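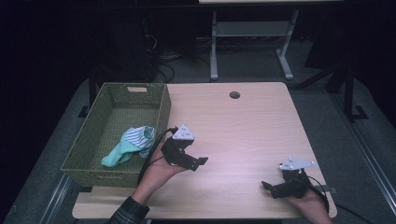 How much detergent does a small load need in hard water?

Less than the cap suggests and more than the soft water chart suggests. For a half-full front loader in Estero, I settled on two tablespoons of liquid, and the rest of this post is how I got there.

I moved into the Sandoval Street apartment in March. The previous place had a softener in the basement and I never gave washing much thought. I poured detergent to the first line on the cap and the clothes came out clean. After the move I kept pouring to the same line, and within a month the towels were stiff and the gray T-shirts had gone a slightly different gray. I raised the dose. The towels stayed stiff and now the rubber door seal had a film on it.

Test strips put the water here at 18 grains per gallon. Anything over 10.5 is usually labeled very hard. Strips are coarse, and the color blocks on mine are far enough apart that I would not defend the exact number, but two strips from the same pack and one from a different pack all landed on the same block.

Background, for anyone who skipped it in school. Hardness is mostly dissolved calcium and magnesium. Both bind to some of the surfactants in detergent, and the bound portion no longer does much cleaning. Soap, in the strict sense, does badly in this situation and forms the gray curd you see on a bathtub. Modern liquid detergents are better, and most contain something to tie up the minerals first. Powders generally contain more of it. When there isn't enough, the minerals win, and what is left of them settles in the cloth along with whatever soil they are holding.

So there are two failure modes, and they feel alike when you pull a towel out of the machine. Too little detergent leaves minerals and body oil behind. Too much leaves detergent behind. My mistake was assuming I had the first problem when by then I had both.

The machine is a Metmont front loader that came with the apartment. The manual is a scan of a scan. It does state a maximum dose, which I had been exceeding, and it says to halve that dose for loads under half the drum. It doesn't mention water hardness anywhere. The detergent is Skemus unscented liquid, picked because the store on the corner carries it. The chart on the back of the bottle has columns for soft and hard water but does not say where one ends and the other begins.

The procedure was as follows. I ran one rinse and spin on a load of already washed towels with no detergent in the drawer, and stopped it partway to look through the door. There were suds. That is residue coming back out, and it took four rinses over two evenings before the water looked clear. I then did a long soak in hot water with washing soda in the bathtub, drained it, and put the towels through a full cycle with nothing added. They came out softer than they had been since the move. The drain water was an unpleasant color that I will leave alone.

With a cleaner starting point I tried different doses on similar loads, always at the same temperature and on the same program. One tablespoon was too low. Socks kept a smell, which I could only detect after they had been worn for an hour, so it cost me a day each time to find out. Two tablespoons was fine. Three was also fine for smell but brought back a little foam in the last rinse. I didn't go higher.

Adding washing soda to the drum lets me stay at two tablespoons even for gym clothes. I use one tablespoon of it, put in dry under the clothes before loading. Putting it in the drawer was a mistake. The Metmont doesn't flush the drawer very hard, and by the second week there was a crust in the corner that had to be chipped off with a butter knife. Washing soda should also stay away from wool and silk, which are damaged by alkaline water.

A few notes on things I tried and dropped.

Vinegar in the softener compartment. It did make towels feel better on the first use. The amount needed to do anything about 18 grains is more than the compartment holds, and I don't love what repeated acid might do to the seals. I stopped after one bottle.

Fabric softener. It covers up the stiffness with a coating, and the towels stopped absorbing properly.

Hotter water. Going from cold to 90 degrees Fahrenheit helped with body oil and did nothing I could notice about stiffness. I kept it at 90 for everything except dark colors. The heater in this machine is slow and the cycle got longer, which matters if you start a load after dinner and share a wall with someone who goes to bed early.

Extra rinse. This one stayed. It uses more water, but it is the only setting on the panel that made a difference without adding anything to the drum.

Drying turned out to matter more than I expected. Towels hung on the rack in still air dry stiff even when they are clean, because the fibers set against each other while the water leaves. Ten minutes in the dryer on low and then the rack gives most of the softness of a full dryer cycle. Shaking them hard before hanging gives a bit of it too.

I looked at whole-home softeners and can't install one in a rental. There are countertop units sold for small washers, and they need regular recharging with salt, plus a place to stand. The laundry closet here has four inches of clearance on one side and a water heater on the other. If I move again I'll test the water before signing anything.

Remaining issue: the gray T-shirts never went back to their old color. I have tried the soak on them twice. The next thing on the list is an oxygen bleach soak overnight, and I still have to check whether the Skemus bottle has any warning about mixing it in the same wash.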